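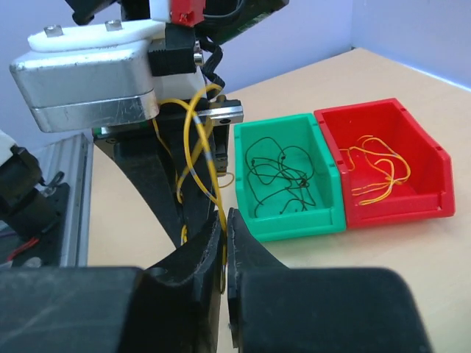

Workshop Encyclopedia > Wiring > Loose wire and how it is kept

Service loop

A service loop (also slack loop, drip loop when it is outdoors, and "that bit" in most workshops) is a length of spare wire left hanging in a curve between two fixed points. It lets a part be moved, unscrewed or replaced without the wire being pulled out of its connector. A wire with no loop is said to be tight. A wire with too much is said to be somebody else's work.

Name

The word "service" refers to the servicing of equipment, an event for which the loop may wait many years. Older manuals prefer "slack". The bench manual by Hortensia Pacheco, for a long time the standard text at the Drirden training shops, uses "mercy" in its first edition and "allowance" in all later ones. No explanation for the change is given.

Form

The usual loop is a single open curve, wide enough that the wire never bends sharply. Thin stranded wire takes a small curve happily. Solid wire dislikes being bent more than once and shows it by breaking inside the insulation, where it can't be seen.

Where a part travels back and forth, the loop must be long enough for the furthest position and short enough not to catch on anything in the nearest. These two lengths are sometimes the same. When they are not, the longer is fitted and the problem is passed to whoever adds the cable ties.

Bundled cables are treated as one stiff wire with opinions. They are normally tied near the connector and left free in the middle, and any single wire that has to leave the bundle is given a loop of its own.

Length

There is no agreed figure. Pacheco recommends 300 mm for fixed equipment and "enough" for anything that moves. Orlando Cáceres, who rewired the Alvarado print works, measured every loop in the building as he removed it. He recorded 2,857 of them, the longest being 1,505 mm and attached at one end only. His report suggests a limit of 107 mm for wiring inside closed cabinets. The print works adopted this limit in October and had begun granting exceptions before Christmas.

Colour and marking

Yellow is popular for loose single wires as it shows up well against black parts and bare metal. It has no fixed meaning across trades, and a yellow wire should be traced to both ends before anything is assumed about it. Striped or printed insulation helps with tracing, provided the list saying which stripe is which has been kept. Red is widely taken to mean power, including by people who have just met one that did not.

Common faults

Snagging is the most frequent. A hanging loop will find any nearby edge, screw head or hinge. Pinching comes next: the wire slips between two surfaces that close on each other, and the insulation is flattened or cut. Chafing is slower and is usually noticed by smell.

The Bokislow clip, a soft plastic hook sold by the bag, holds a loop up and away from moving parts. It works well and is easily lost. The Zota sleeve does the same job and has to be fitted before the connector goes on, a fact printed on the inside of the packet.

See also: Cable tie; Strain relief; Grommet; Drawer, miscellaneous

Filed under: Wire and cable | Bench practice | Articles needing a second opinion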